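4. Staff retention and service continuity after merger

4.1 Setting and data

The merged group examined in this section trades as Ginditz and was formed from two smaller consultancies, Govadstead and Drudholm. Both predecessors sold project management and software support to regional clients. A third firm, Asfaw, took part in the early merger talks and withdrew before terms were settled. It is kept in the analysis as a comparison case, as its client base and staff profile were close to those of Drudholm at the outset.

Time records were obtained from all three firms. After removal of leave, training and duplicate entries, 2610 weekly timesheets remained. Each timesheet was coded by client, by task type and by the firm that employed the staff member before the merger. Records for the first January after the merger were left out because the two payroll systems were being reconciled in that month and hours were posted in arrears. The extract was frozen on 08/07/2023 and no later corrections were applied.

Interviews with 10 team leaders supplemented the timesheets. Coding was carried out by Sachdeva and checked by Grewal, who was not told which firm a transcript came from. Where the two coders disagreed, the passage was discussed and recoded jointly. Passages that could not be settled in this way were dropped.

4.2 Mixed and unmixed teams

Teams were classed as mixed if they drew staff from both predecessor firms and as unmixed otherwise. Management at Ginditz had favoured mixed teams from the start, on the view that they would spread client knowledge across the new organization. The timesheets give only partial support to this view. Mixed teams recorded more hours on internal coordination in the early period, and the difference narrowed as shared templates came into use. Client-facing hours did not differ in any consistent way between the two classes.

Team leaders described the coordination load in practical terms. Former Govadstead staff were used to a single project file held by the team leader, while former Drudholm staff kept separate files for scope, cost and correspondence. Neither practice was written down. Several leaders reported that the first joint projects were slowed by uncertainty over which file held the current scope – a problem that did not arise at Asfaw, where one filing practice had been in place throughout.

Length of service had a stronger association with continuity than team class. Clients whose main contact stayed in post through the merger were more likely to renew, whether or not the rest of the team changed. This pattern held for both predecessor firms. It should be read with care, as contacts were not assigned at random and senior staff tended to hold the larger and more settled accounts.

Figure 3. Roll of tape with a blue label between the fingers of a hand-held gripper, with a wooden table beyond. 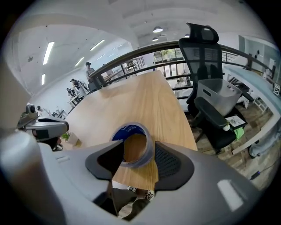 4.3 Limits of the timesheet measure

Timesheets record what staff report, and reporting habits differed between the predecessor firms. Drudholm had billed in shorter units than Govadstead, so brief client calls are better represented in its records. Hours were summed by week to reduce this effect, but it could not be removed.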